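Working practice for hand-held grippers: bedroom and laundry tasks
Gallery page, Treltside site. Maintained by Hiu-tung Kong.

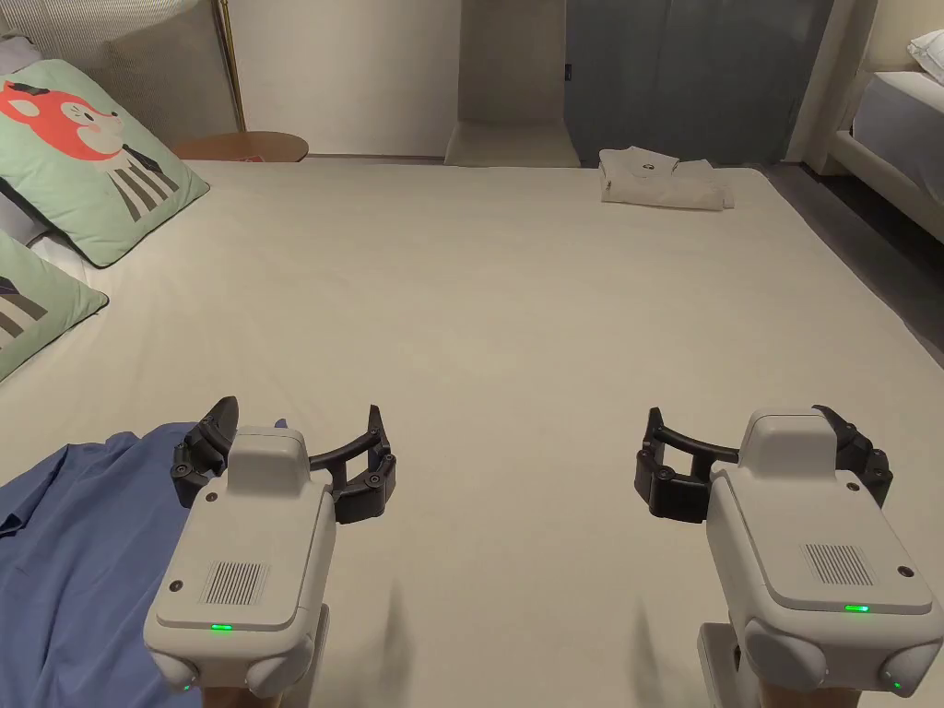
The rules on this page cover garment work on beds: folding, stacking, turning right side out, and moving items between a bed and a shelf. They replace the September draft. Kitchen and bathroom tasks are on separate pages and have their own limits for water and glass.

The word "pair" means a left and a right gripper issued together. A pair keeps its numbers for as long as it is in service. Do not make up a pair from two spares without telling the equipment desk, even for a short session.

Before the first fold

Check the status lights on both housings. Green on both sides is required to start. If one side shows any other color, or no light, put both grippers down and restart the pair.

Check the housing screws by hand. A screw that turns under finger pressure is a fault. Log it and take another pair.

Open and close each gripper fully 3 times with nothing between the fingers. The fingers should meet at the tips. Scraping or a visible offset goes in the log under "jaw", with the side stated.

The bed

Strip the bed down to a single plain sheet and pull it flat. Pillows can stay at the head end if they are clear of the folding area. Patterned pillowcases are allowed. Patterned sheets are not.

Finished garments go at the far side of the bed, folded face up. Unfolded garments start near the operator. The two groups must not touch. On a narrow bed, use a side table or a second bed for the finished stack and write that in the session note.

Blue shirt, one folded white garment already at the far side, beige sheet. Pillows are at the side and clear of the work. This layout is acceptable.

Handling cloth

Approach from above with the fingers open. Take the cloth at a seam or hem where one is within reach. Collars are taken at the fold, never at the point.

Both grippers must be over the bed before either one closes on a garment. Do not hold a garment in one gripper and straighten it with a bare hand. If a bare hand touches the cloth at any time, the attempt is void and starts again from a crumpled state.

Maximum time for one shirt is 2 minutes. At the limit, release the cloth, shake it out and begin a new attempt. An attempt that runs over is kept and marked "long". It is not deleted.

Buttons, zippers and drawstrings: leave as found unless the task sheet says otherwise.

Breaks and service

Stop after 20 minutes of continuous work. Rest the grippers on the bed or on a table, fingers open. They are not to be left on a pillow or hung by a strap.

Finger inspection is due at roughly 3000 closures. The count is on the Nosteck log sheet, not on the gripper. Copy it across at the end of each session.

Log entries

Write the pair number, the room, the garment type and the number of void attempts. Gemer and Rezaei use different codes for shirts with collars, so write "collar" in full until the two lists are merged. Free text is limited to one line.

Corrections to this page go to Hiu-tung Kong by noon on Tuesday for the next revision. Requests for new garment types need a task sheet attached.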